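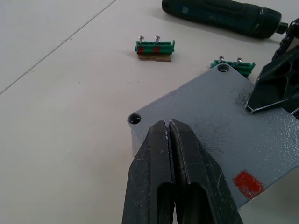
What makes a sequel feel like part of the same story as the film before it?
Continuity of place, sound and pace does most of the work. Returning characters help, but in the films studied for this report viewers accepted a new cast more readily than they accepted a change in how the town looked or how the music was used.

Continuity and Change in a Low-Budget Horror Series: A Study of the Naltcombe Films
Final report, second-year project in Film and Screen Studies

1. Introduction

This report considers the four feature films known collectively as the Naltcombe series. The series takes its name from the coastal town in which the first three films are set. The fourth, Sotavport, moves the story to a ferry harbour and was received less warmly than its predecessors. The project set out to examine how far each film keeps to the pattern laid down by the first, and whether departures from that pattern can be linked to the way audiences responded.

Horror sequels are often discussed in terms of their villains. The Naltcombe films offer a useful case for a different approach, as the threat in the series is never given a fixed form. In the first film it is a voice on a telephone line. In the second it is a light seen from the sea wall. The third, released under the title Tolentino after the boarding house where most of the action takes place, does not show the threat at all until its closing minutes.

2. Background to the series

The first film, Naltcombe, runs to 96 minutes and was made with a small crew over a single winter. Its plot concerns two sisters who return to their late father's house and begin to receive calls from a number that has been out of service since their childhood. The older sister believes the calls are a prank. The younger begins to answer them.

The second film, Naltcombe: The Wall, opens on the morning after the first ends. This close join is unusual in the series, and later entries allow several years to pass between stories. The younger sister is the only character carried over in a leading part. The older sister appears in one scene, which has no dialogue.

Tolentino introduces a new family and treats the events of the earlier films as local rumour. A guest at the boarding house keeps a notebook of what the townspeople say, and several of the entries contradict what the audience has already been shown. Sotavport then returns to the younger sister, now middle-aged and working in a ticket office, and attempts to bring the two strands together.

3. Aims

The project had two aims. The first was to record the features shared by all four films, with attention to setting, sound and the length of scenes. The second was to compare these findings with the opinions of viewers who had seen at least two films in the series.

4. Method

All four films were watched in order of release and then again in reverse order. The second viewing was found to be the more useful, as repeated shots and lines were easier to notice when the later version was seen first. Notes were taken on a standard sheet with headings for place, time of day, music and speech. Where a scene could reasonably be placed under more than one heading, it was entered under both.

A short questionnaire was then circulated through the Mirkera film forum, which holds regular discussions of independent horror. A total of 100 responses were received. Of these, 11 were set aside because the respondent had seen only one of the films. The remaining responses form the basis of section 6.

Written reviews posted on the same forum were also read. There were around 300 of these, of very uneven length. They were used for general guidance on opinion and have not been counted towards any result given in this report.

5. Findings from the films

5.1 Setting

The first three films share a small number of locations. The sea wall, the bus shelter and the steep lane behind the church appear in each. They are usually shown from the same side, and the lane is always shown from the bottom looking up. In Tolentino this repetition is used to mislead the viewer. A character walks up the lane and arrives at a different street from the one reached in the earlier films, and no remark is made on it.

Sotavport has none of these locations until its final scene. The harbour is wide and flat, and much of the film takes place indoors under strip lighting. The sense of enclosure that marks the earlier films is largely lost, although the ticket office scenes recover some of it.

5.2 Sound and music

The first film has very little music. A single phrase for piano is heard on five occasions, each time before a telephone rings. The second film keeps the phrase but separates it from the telephone, so that the viewer waits for a call that does not come. This is the clearest instance in the series of a sequel making use of what its audience has learned.

Tolentino replaces the piano with a harmonium played by one of the guests. Sotavport has a full orchestral score. The piano phrase does return, but it is placed beneath other instruments and was not noticed on the first viewing carried out for this project.

5.3 Pace

Scenes in the first film are long, and many end without a cut to the expected reaction. The second and third films follow the same practice. Sotavport is cut a good deal faster, particularly in its middle section, where the story moves between three groups of passengers. The slower pace comes back in the final scene on the sea wall.

6. Findings from the questionnaire

Most respondents named the first film as the best of the series. Opinion on Tolentino was sharply divided. Those who admired it tended to mention the boarding house and the notebook, while those who did not often complained that the sisters were absent. Even so, a clear majority agreed that it belonged with the earlier films.

The same could not be said of Sotavport. Although it brings back the leading character of the first two films, it was the entry most often described as feeling separate from the rest. The setting was the reason most frequently given, followed by the music. Several respondents praised the final scene and stated that they would have preferred the whole film to take place in the town.

7. Discussion

The results suggest that viewers of this series attach more weight to place and manner than to the return of familiar people. Tolentino keeps the town and the pace but drops the cast, and is accepted. Sotavport keeps the central character and changes nearly everything around her, and is regarded as an outsider.

Some caution is needed. The respondents were all members of one forum and are likely to be more attentive than a general audience. The films were also seen by many of them at home and over a short period, which may make differences between entries more noticeable. The questionnaire did not ask whether respondents had seen the films in order, and this should have been included.

It is also possible that Sotavport was judged by a harsher standard because it was promoted as the last of the series. A number of forum reviews refer to questions left unanswered, chiefly the identity of the caller. The present study did not attempt to separate disappointment with the ending from disappointment with the film as a whole.

8. Further work

A later project might compare the Naltcombe films with a series in which the setting changes from the outset. It would also be of value to examine the shooting scripts, which were not available during the period of the project. The notes sheet used in section 4 would require a further heading for lighting, as this was recorded only where it seemed relevant and cannot be compared reliably across the four films.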